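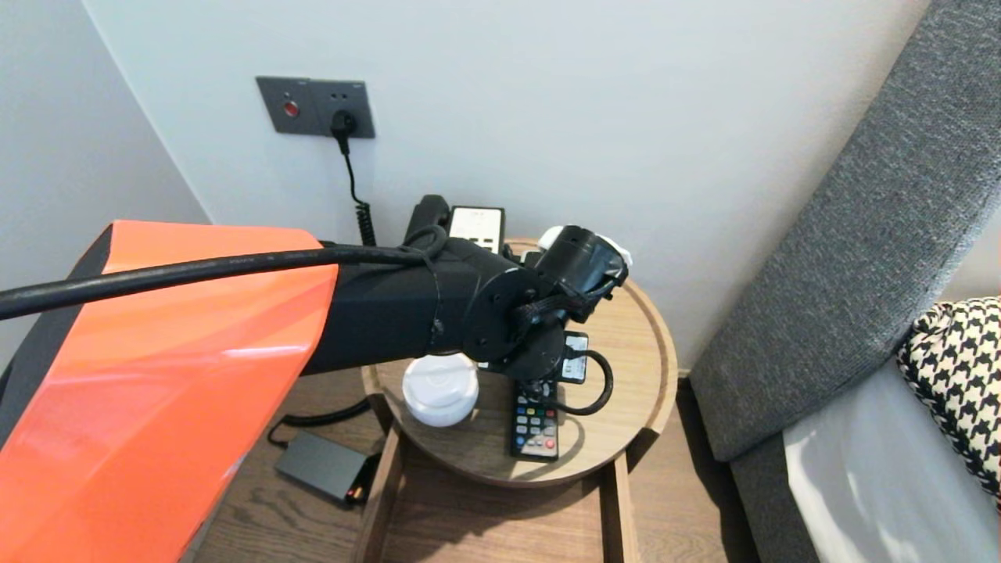

Orest Kushnir spends most of his working week on the corner between the bed and the wall. He is responsible for room layouts at Lusholm, the 191-room residence that Esthorpe operates in Grirkdale, and the bedside table is the item that generates the largest share of his paperwork.

"A wardrobe stays where you put it and people use it for clothes," Kushnir said. "A bedside table gets used for everything that has a cord."

The residence keeps a log of room reports covering faults, missing items and requests to move furniture. The last full count, completed in October, came to 1,304 entries. Kushnir would not give a breakdown by room type, but he said the bedside area was ahead of the bathroom for the first time.

The current layout uses a round table with a raised lip around the top, set in the corner beside a gray upholstered headboard. The lip was a condition of the order, which was placed with Melnychuk, the supplier of most of the loose furniture in the building.

"We had square tables with a flat edge," he said. "A remote control lands on the edge, somebody turns over in bed, and it goes down between the table and the mattress. With the lip, it mostly stays up. The lip collects dust on the inside, and the cleaning staff have told me so more than once."

The round top has another cost. It touches the walls of a square corner at two points and leaves a gap behind. Kushnir treats the gap as a cable route. Plugs go into the wall plate above the table, and the cords drop behind it to the floor or to whatever is stored lower down. Power adapters are supposed to stay off the tabletop.

"An adapter is a heavy thing on a thin cord," he said. "If it hangs, it pulls on the plug. If it sits on top, it takes the space where a glass of water should go. So it goes low, and it lies flat."

The wall plate itself carries a red button on the left and a socket on the right. Its position was fixed before the furniture was selected, and the layout was drawn around it. Kushnir's only rule for the plate is that it has to be reachable by a person lying down, with nothing tall standing in front of it. Phones are placed with this in mind.

He has kept the phones. Esthorpe reviewed them in every building and left the decision to each site.

"I was asked whether anyone uses a handset on a base anymore," Kushnir said. "Some residents do, and those residents use it a lot. It takes up a space the size of a saucer. I can live with that."

The remaining bedside items are sorted by how often they are handled. The TV remote goes at the front, lengthwise, with the keys facing up. Items that are set once and left alone go further in. Round items are the ones Kushnir finds hardest to place, because they leave odd spaces on either side on any shape of table, and because smooth ones are awkward to lift while dusting.

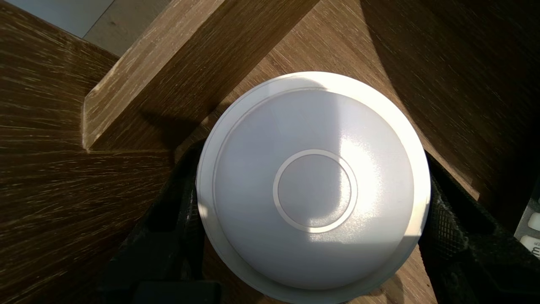 The domed white unit from the Lusholm room, with the ring at its center.

White plastic is a separate subject with him. Afternoon light reaches the bed in the rooms on the south side, and he has asked for two years that anything white be checked for yellowing during the spring inspection. The inspection sheet still has no line for it. In the meantime he compares older pieces against a new one kept in a drawer in his office.

"You don't see it happening," he said. "You put the new one next to the old one and then you see it."

Bedding receives less attention in the layout documents. The standard is a white fitted sheet and a patterned throw, and the throw is there partly for color and partly to protect the sheet when people sit on the bed with shoes and bags. Kushnir measures the clearance between the mattress and the table with the bedding on. The original drawings used the bare mattress, and the first rooms came out tight as a result. Four of them had to be set again.

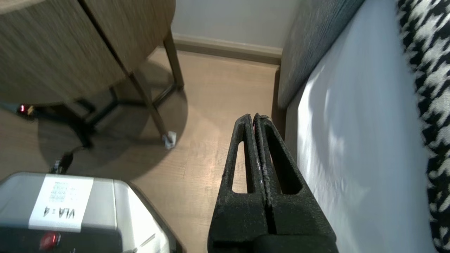
Floors were the last part of the discussion. The rooms have light oak-toned laminate, which shows scratches less than the dark floor it replaced but shows black cords very clearly. Kushnir has tried clips on the baseboard. The adhesive failed in three rooms within a month, and he dropped the idea. Screws are not permitted by the building's maintenance rules.

His present instruction is that a cord on the floor runs behind the legs of the table and stays out of the path to the bed. Excess length is coiled once and left under the table. He does not allow cable ties, which staff then have to cut whenever a device is changed.

"A cord you can see is fine," he said. "I only mind the one that is where your foot goes at night."

The next order from Melnychuk is for replacement tables on the upper floors. Kushnir has asked for the same diameter and a slightly lower lip, and he is waiting for a sample. If the sample is approved, it will stay in one room for a full season before the remaining tables are ordered.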